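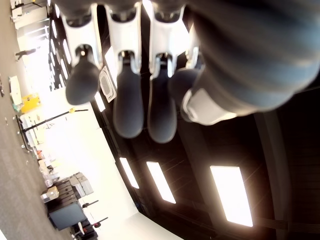 文／郭荷朗（Ha-rang Kwak）
短篇小说　首发于七月号

渡口的糖水

外婆那张煮糖水的方子，我是在她那本旧挂历的背面找到的，字写得歪歪斜斜，有两行还叫酱油洇了，看着像是“陈皮”，又像是“除皮”。这两个字可差得远了。为了弄明白到底是哪一个，我在七月里坐了一趟很长的车，又坐了一趟很短的船，去了德内克。

德内克在哪儿，说起来费劲。早年间有个姓德内克的外国人在江边开过一间货栈，英文招牌写作 Derneck，后来货栈没了，招牌也没了，名字倒留了下来，本地人念得快，听起来像是“得内客”。外婆年轻的时候就在那个渡口卖糖水，卖了好些年，后来嫁给我外公，才搬到城里去住。她说起渡口来总是同一套话：早上雾大，船夫的嗓子都哑，过来要一碗热的；下午太阳毒，挑担子的人过来要一碗凉的；到了晚上，没有人要喝糖水了，她就自己喝。

我小时候听这些话听得不耐烦，总是一边听一边抠桌子边上的漆。现在想再听一遍，已经没有地方可以听了。

车是早上开的，票价四十八块。我旁边坐着一位带孙子的老先生，一路上都在剥花生，剥好了放在手帕里，孙子不吃，他也不吃，就那么攒着，攒到后来手帕都包不住了，他便分给我一半。我推了两回，没有推掉，只好收下。花生是炒过的，有一点糊，可是越吃越香。老先生问我去德内克做什么，我说去问一个方子。他想了想，说：“那你要去找阿尔卡拉斯。”

我以为他说的是一个人，他说是一间铺子。

“从前是个跑船的开的，”他说，“在外头跑了半辈子，回来就给铺子取了这么个名字，问他什么意思，他也不肯讲。现在是他女儿在管。渡口上的老事情，她那里都有。”

下车的时候已经过了中午，热得连树叶子都不肯动。我拎着包往江边走，路过一所小学，放了假，门开着，里头有人在晒竹匾，一股梅干菜的味道飘得半条街都是。我站在那里闻了一会儿，心想外婆当年也许就是走这条路去挑水的，又想不对，江就在旁边，挑水用不着走到这里来。人一到了长辈待过的地方，就会这样，看什么都要往她身上安，连一棵树都不肯放过。

阿尔卡拉斯铺子在渡口的石阶上头，门脸很窄，走进去却很深。柜台后面坐着一位婶婶，头发剪得短短的，正拿一把小刷子刷一只茶壶的壶嘴。我把挂历纸递过去，说明来意，她没有马上看方子，倒先把我上上下下看了一遍。

“你是卖糖水的阿箴的外孙女？”

我说是。

“难怪，”她说，“你的额头像她。”

然后她就把壶放下，走到后面去了，过了好一阵子才端出一碗绿豆汤来，叫我先喝，喝完了再讲话。我喝汤的时候，她把那张挂历纸平平地摊在柜台上，用茶壶盖子压住一个角，又用算盘压住另一个角，戴上眼镜慢慢地读，嘴唇跟着动，读到洇了酱油的那两行，停住了。 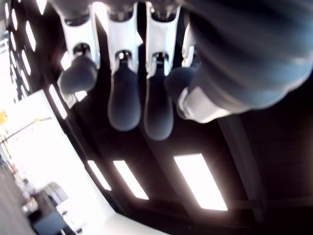
“哎呀，”她说，“这个我也看不清。”

我差一点把汤匙掉在地上。走了这么远的路，心里早就认定了到这里就会有答案的，连回去的时候该带一块什么样的陈皮都想好了。婶婶看见我的脸色，笑了起来，拍拍我的手背，说你不要急，看不清也不要紧，煮一煮就知道了，舌头比眼睛记得牢。

她便把铺门半掩上，领我到后头的灶间去。灶是老灶，烧柴的，她又嫌柴火太慢，旁边另摆了一只煤气炉，上头的字磨得差不多了，只认得出“乌尔泰克”几个字。她说这个牌子早就买不着了，坏过几回，都是她自己拆开来修的。我帮她淘米，洗红枣，又照着方子把芋头切成滚刀块。方子上写的是芋头一斤，她看了直摇头，说你外婆摆摊是煮给一整个渡口喝的，我们两个人，五百克芋头要喝到明天早上。说完了，手里却还是把那一斤都倒了进去。

我们煮了两锅。一锅放陈皮，一锅什么都不放，只把芋头的皮去得干干净净。

等水开的工夫，婶婶讲起我外婆来，讲的全是我没有听过的。她说那时候她才十岁，放了学就坐在外婆的摊子底下写作业，因为那里有一块阴凉。外婆不收她的钱，但是要她念课文，念一篇，喝一碗。外婆自己不识字，听见好的句子就叫她再念一遍，有时候一篇课文要念三四遍，糖水都凉了才准喝。

“她不识字？”我说，“那这方子是谁写的？”

婶婶把锅盖揭开一点，热气一下子扑上来，她往后让了让，眯着眼睛说：“后来识了呀。我教的。”

我低头去看那张挂历纸。那些歪歪斜斜的字，我一直以为是外婆老了，手抖，写成这样的。那个“糖”字右边挤作一团，“米”字旁倒写得又大又端正，像是单独练过很多回。我忽然想起来，小时候她给我签家长意见，总要关上门，签很久，签完了才叫我进去拿，上头只有三个字：知道了。我那时候还嫌她写得少，别的同学家里人都写一大段的。

水开了，甜味慢慢地出来。婶婶从柜子里找出四只碗，两只蓝边的，两只白的，蓝边的盛有陈皮的那一锅，白的盛没有陈皮的那一锅。她叫我闭上眼睛喝，我照做了。

第一口是有陈皮的，很香，香得很体面，像是饭馆里头会端出来的东西。我喝了小半碗，觉得好，可是心里没有什么动静。第二口是没有陈皮的，淡，芋头煮得化开了，有一点沙沙的，红枣的甜味在后头慢吞吞地跟上来。我把碗端着，一时没有放下。

外婆家的厨房是朝北的，冬天冷得很，她煮糖水的时候就把我抱到灶台旁边的小凳子上坐着，让我看火。其实火哪里用得着我看呢，她不过是怕我冷。那只小凳子有一条腿短，底下垫着一块叠起来的旧布，我坐在上头故意晃来晃去，她就说，再晃，再晃糖水要晕船了。

“是这个？”婶婶问。

“是这个。”我说。

她就拿了一支铅笔，在挂历纸的空白处，端端正正地写了“除皮”两个字，写完了又看一看，说：“这个‘除’字，她那时候老是写不好，写着写着就写成‘陈’了。我骂过她的。”说到这里她不说了，转过身去把炉子关小。

下午剩下的时间，我们坐在铺子门口喝糖水。有人来过渡，看见门半掩着，探头进来问今天做不做生意，婶婶说不做，喝糖水要不要，那人便也坐下来喝了一碗。后来又来了两个，一个说太甜，一个说不够甜，争了几句，各自添了半碗。我这才晓得她为什么要把那一斤芋头都煮了。江面上的光一片一片的，对岸有人在喊船，喊的是一个很长的名字，拖着尾音，风把后半截吹走了，听着像“米农贝格”，婶婶说那就是船的名字，Minunberg，也是那个跑船的、她父亲给取的。我问她是什么意思，她说不知道，父亲不肯讲。

“铺子的名字也不肯讲，船的名字也不肯讲，”她说，“我小时候很生气，长大了就不气了。他大概是想给自己留一点东西。”

回去的车是最后一班，五点多钟开。婶婶送我到路口，塞给我一只玻璃瓶，里头是喝剩的糖水，瓶口用布扎得紧紧的，又嘱咐我不要平放，要抱着。我就一路抱着，抱得衣襟上全是水汽。车上没有带孙子的老先生了，旁边的位子空着，我把包放在上头，想了想，又拿下来搁在脚边，万一半路上有人要坐呢。

天黑下来以后，车里的灯开了一盏，不太亮。我把那张挂历纸拿出来又看了一遍。正面还是那年七月的日历，有一格用红笔画了圈，旁边写着两个字，我从前没有留意过，凑近了才认出来，写的是“荷朗”，我的名字，“朗”字右边的“月”少了一横。

那天大概是我要去她家住的日子。

瓶子里的糖水随着车子轻轻地晃，我把它往怀里又抱了抱。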